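4. First Use of Your Tandgate Portable Induction Cooktop

You have unpacked the cooktop, removed the film, and thrown away the box you will need if you ever return it. Proceed.

4.1 Choosing a spot

1. Put the cooktop on a flat, dry, level surface. If an egg rolls off the counter, find another counter.
2. Leave a hand's width of clear space on all sides. The fan draws air from underneath and blows it out the back, and it does not enjoy breathing a dish towel.
3. Keep it away from the sink, the gas range, and the top of the refrigerator. We have had letters regarding the refrigerator.
4. Plug it directly into a grounded wall outlet. Do not use an extension cord, including the good one.

CAUTION: Do not run the cooktop on a metal table or a metal tray. The tray will attempt to become a pan.

4.2 Checking your pans

Induction heats the pan and leaves the glass to warm up secondhand. The pan has to be magnetic for any of this to work.

1. Take a magnet off the refrigerator and hold it to the bottom of the pan.
2. If it sticks firmly, the pan will work.
3. If it sticks in a halfhearted way, the pan will probably work in the same spirit.
4. If it falls on your foot, the pan is aluminum, copper, or glass, and you may go on using it on some other stove.

Note: Warped pans rattle, wander, and heat in patches. Your grandmother's skillet may be excellent cast iron and still rock like a boat. Test it on the counter first.

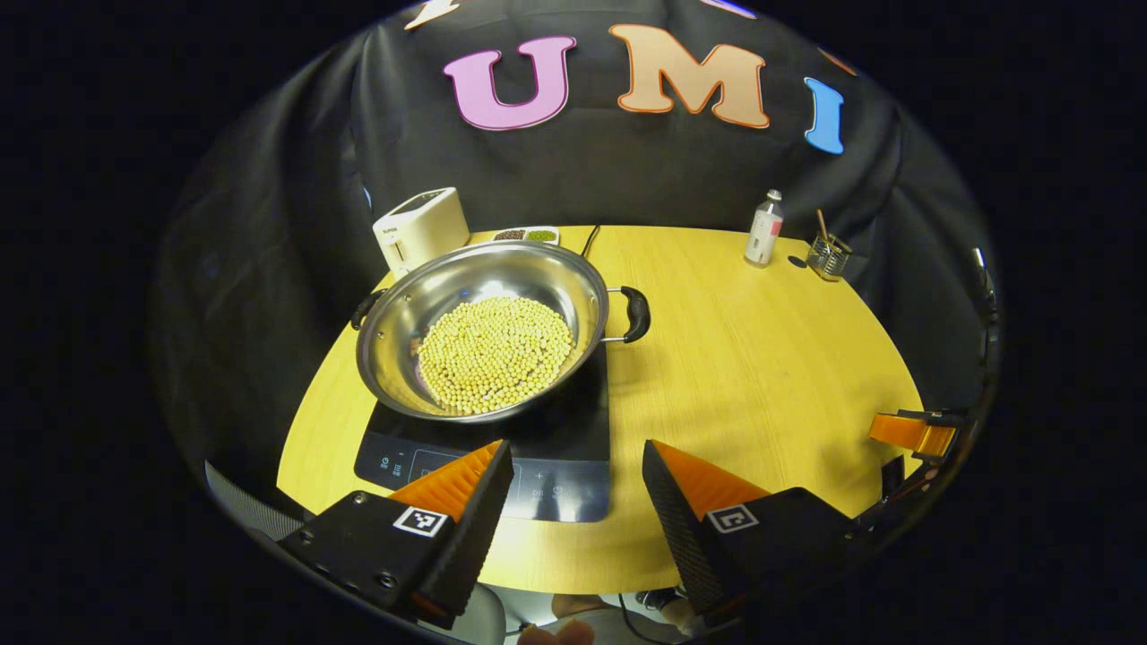 4.3 Boiling water

We suggest water for your first attempt. It is cheap and forgives almost everything.

1. Fill a suitable pan halfway and center it on the cooking zone.
2. Touch the power symbol once. Use a dry fingertip. Gloves, spoons, and elbows are not recognized, except when you don't want them to be.
3. The cooktop starts at a middle setting. Touch plus to go up and minus to go down. One touch is one step; holding your finger there takes you all the way, faster than you planned.
4. Wait. It will be less time than you are used to, so please stay in the room.
5. Touch the power symbol again to switch off. The fan keeps running for a few minutes. Leave the plug in until it stops.

CAUTION: The glass gets hot from the pan sitting on it and stays hot after the power is off. It looks exactly the same either way.

4.4 Setting the timer

1. With the cooktop on, touch the timer symbol. The display blinks.
2. Set the minutes with plus and minus before the blinking stops. If you miss it, start again. Everyone misses it.
3. When the time is up, the heat shuts off and you get three beeps. They are not adjustable. Horácio Matos in our test kitchen asked for a softer beep and was given a fourth one, which we later took out.

4.5 Noises

A hum at high power is normal. So is a faint click at low power, where the heat cycles on and off. Thin pans buzz more than thick ones. If you hear a crack, switch off, pull the plug, and look at the glass. A cracked cooktop is finished, however well it still boils.

4.6 If nothing happens

- No display: check the outlet with a lamp.
- Display on, no heat: wrong pan, or the right pan off center.
- Buttons ignore you: wipe the panel. Grease and spilled broth both count as fingers, and it can only listen to one at a time.
- Still nothing: unplug it, wait until it has cooled, and plug it in again. Our service manager, Leilani Quintanilla, would like it known that she will ask you to do this anyway.

For cleaning, continue to Section 5. Let the glass cool first, and put down the steel wool.

Tandgate Customer Service, Lomton | Revised June 2019 | © Tandgate. All rights reserved. | Back to top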